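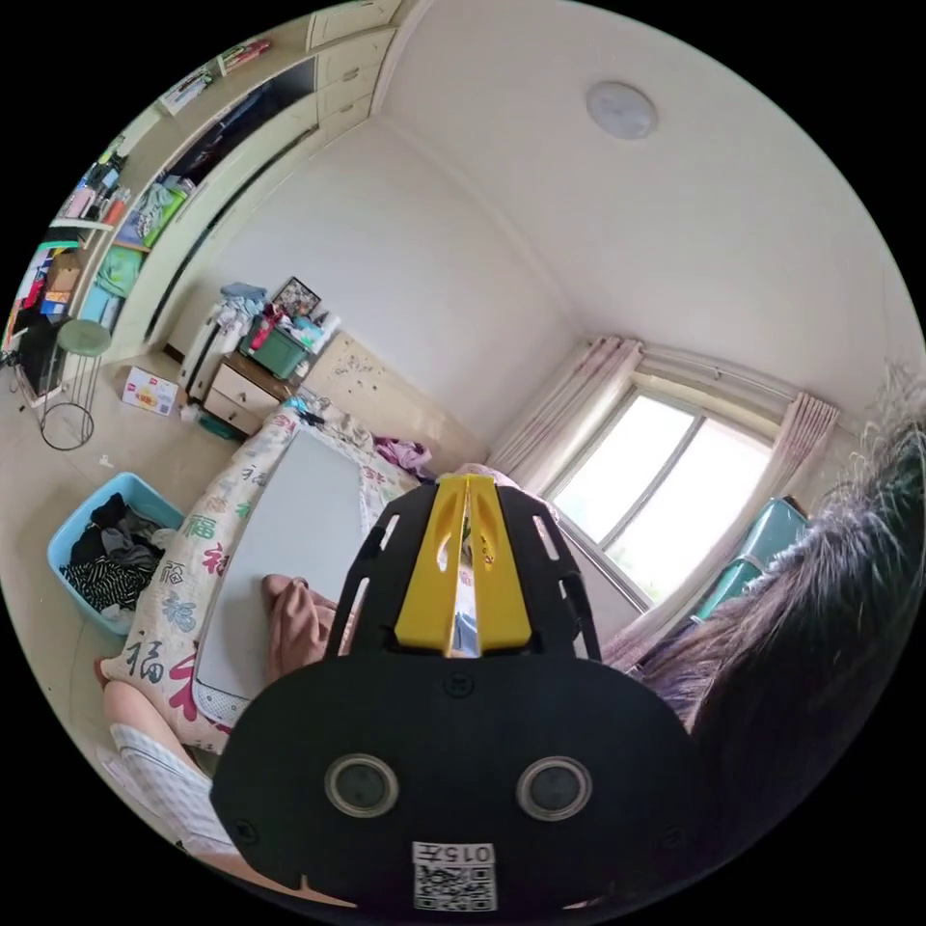 Peka hand gripper: eight months of looking after one

Home Reviews Workshop Forum About

I've had the Peka since March and I use it at home, mostly for recording laundry jobs, so I've got opinions! It's a black hand-held body with two yellow fingers on top and a pair of round sensor windows that look back at you like eyes. Mine is the left one of the set, number 015, and it has a QR code under the number that you scan to pair it with the Karkell software.

Setting up took me 33 minutes the first time and is down to 5 now. Scan the code, open and close the fingers fully twice, then wave it slowly round the room until the tracking settles. Cluttered rooms are fine — it loves clutter — but a plain white wall right in front of it makes it sulk.

Upkeep is mostly screws. The little ones round the plate work loose after a week or so of folding, and I nip them up by hand (gently, I stripped one in June). The windows get a wipe with a dry lens cloth. I've changed the fingers once, a Muvby pair at £105, and they went on without a fight, though the closing gap needed setting again afterwards.

Grumbles? It's heavy on the wrist by the end of almost any session, and long hair drifts towards the finger slots, so tie yours back. The Gough I tried before was lighter but lost its calibration constantly.

Four stars from me. I'd like a spare set of screws in the box.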